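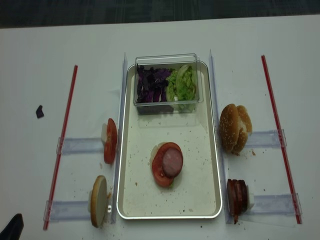 Purple cabbage and green lettuce in the clear container, burger under way below it.

7/28/21
Posted by Hortensia Aravena
Print this page | E-mail this page

Third week of the bun softness trials. The question remains whether the Nernine dough (more potato flake, less egg) stays soft longer than the Narnwood dough, and the answer remains that it depends who you ask and whether they've had lunch.

Baked both doughs this morning off the same starter sponge. Scaled at 3 ounces each, proofed under the plastic hood, baked on the middle deck of the Dönmez. The left side of that oven still runs hot. I wrote that in May and I'm writing it again in case the notebook has some influence with maintenance.

Crumb compression, day-old buns: Nernine springs back nicely at the center and poorly at the rim. Narnwood is the same all the way across, and the same is mediocre. The gauge read 1,582 on one Narnwood bun, which would make it a hockey puck. Re-zeroed, tried again, got 300. Threw out the first number and kept the bun for Polyxeni, who likes them toasted.

Moisture: pulled samples at noon and put them in the drying oven. Then I opened the door to check on them, which you're not supposed to do. Run is spoiled. Repeat tomorrow with a sign on the door addressed to me.

Wet filling test: tomato directly on the bottom bun, 35 minutes on the clock. Nernine soaked through in the middle but held together when lifted. Narnwood stayed drier and tore. I had hoped one of them would simply lose. Polyxeni thinks the tear is a slicing problem and wants the bread knife sharpened before we blame the flour. She is probably right and I've told her so in writing, here, where she'll have to look for it.

Flarent sent another sample of their softener. Smells like a new shower curtain. Shelved it.

To do:
- sharpen knife
- rerun moisture, door shut
- ask for more potato flake, we're scraping the bin
- second opinion on the rim crust from Polyxeni Rallis before she eats the evidence

Recent entries
Sponge temperature, again
Why the sesame falls off
Narnwood dough, second batch
Hood proofing vs. the cupboard
Gauge manual (found)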